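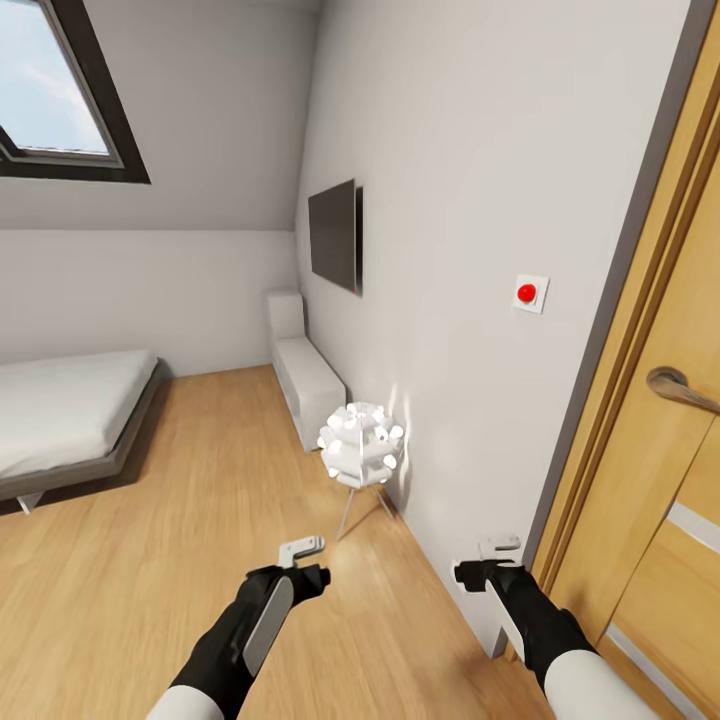
Two arms in the attic
Workshop feature
26 Apr 2025

Ekora began as a bench project at Sayce, a shared workshop with a good lathe, poor heating and a strict rule that nothing with a motor in it is left powered overnight. The aim was a two-armed machine, built from parts a careful amateur can buy or print, that could do small jobs in a bedroom: press a wall button, open a door, move a light object from one place to another. The author has been building it since last August. One arm now runs on the bench. The pair, for the present, run only in software.

The room

The simulated room is an attic bedroom with a sloped ceiling and a skylight. It has a low bed, a white sofa in the far corner, a television on the wall above it, a tripod floor lamp with a faceted shade, and a wooden door with a lever handle. Between the television and the door frame is a square white plate with a round red button. Most of the work so far concerns the button.

It is drawn in Codent, which handles both the physics and the camera view. Setting up the room took four evenings. The walls and floor were quick, as they are flat and do not move. The lamp was slow. Its shade is made of many small petals, and giving each petal its own collision shape brought the simulation to a crawl. A single sphere now stands in for the shade when contacts are worked out, and the petals are only for show. The sphere is slightly larger than the shade, so the planner keeps a little further from it than it needs to.

The door needed more thought. Friction at the hinge was first set to zero, and the door swung at the lightest touch. The value now used came from pulling a real internal door with a luggage scale hooked over its handle and noting the reading at which it began to move. The method is crude, but it is repeatable to within one mark on the scale.

The arms

Each arm has a white upper segment, a black forearm and a light grey gripper with two fingers. The bench arm follows the same layout. Its forearm is aluminium tube with printed end caps, and the fingers are printed in nylon with a strip of rubber glued to the inner face. The glue has failed twice. A mechanical clip is on the list.

Joint control is by Edatell boards, one per arm, mounted at the shoulder. They accept position commands and report position and motor current. The current reading is noisy and has to be filtered before it is any use as a measure of load. A simple running average over five samples was enough. Longer averages gave a smoother trace, but the arm then pressed noticeably harder before it registered contact, and one printed finger was cracked that way.

Wiring took more time than any other part of the build. The first loom ran outside the forearm and snagged on the elbow at full bend. The second runs inside the tube and leaves through a slot at each end, with a rubber grommet to protect the insulation. Anyone copying the design should cut the slots before fitting the end caps – the tube cannot be held squarely in a vice afterwards.

The starting pose

Both arms begin each trial held forward and roughly parallel, at the same height, well below the button and the door handle. The pose was chosen for the bench. With the grippers low and in front, the shoulder motors carry a modest load and stay cool between runs, and the fingers are in plain sight of the head camera. It has the further merit that any reach to the button is mostly upward, so errors in height show up early in the move.

The weakness is the lamp. It stands in front of the sofa, against the same wall as the button, and a reach that starts too far to the left will sweep the left gripper through the shade. The planner was given a rule that the left arm stays where it is during a button press unless the right arm cannot reach. This is less general than one would like, but it removed the commonest fault in a single edit.

Results so far

The button test was run 100 times with the starting position of the robot shifted slightly on each run. There were 19 failures. Most were short reaches: the finger stopped before the button had travelled its full depth, and the controller took first contact as success. The remainder were glancing touches on the edge of the white plate. Changing the stopping rule so that the finger must advance a further 2 mm after contact is expected to deal with the first group. The second group is a matter of camera calibration and will take longer.

The door has been tried less often and no figures are given for it. Pushing the lever down is reliable. Pulling the door open afterwards is not, as the fingers tend to slide towards the free end of the lever. The real fingers may do better than the simulated ones, given the rubber, or they may do worse, given the glue.

Costs and next steps

The motors are the largest single expense, followed by the two Edatell boards. Printed parts cost very little, even allowing for those thrown away. Time on the Sayce lathe is charged by the hour, and all the turned parts for the second arm were made in one booking by preparing the blanks at home first.

The second arm has its shoulder and elbow assembled and lacks a wrist. Once it moves, both will be fixed to a steel column with a weighted base, and a plywood board with a push button will be set up beside it at the height used in Codent. The button has been bought. It needs a firmer press than the simulated one, and the spring value in the model will have to be raised to match before the tests are run again.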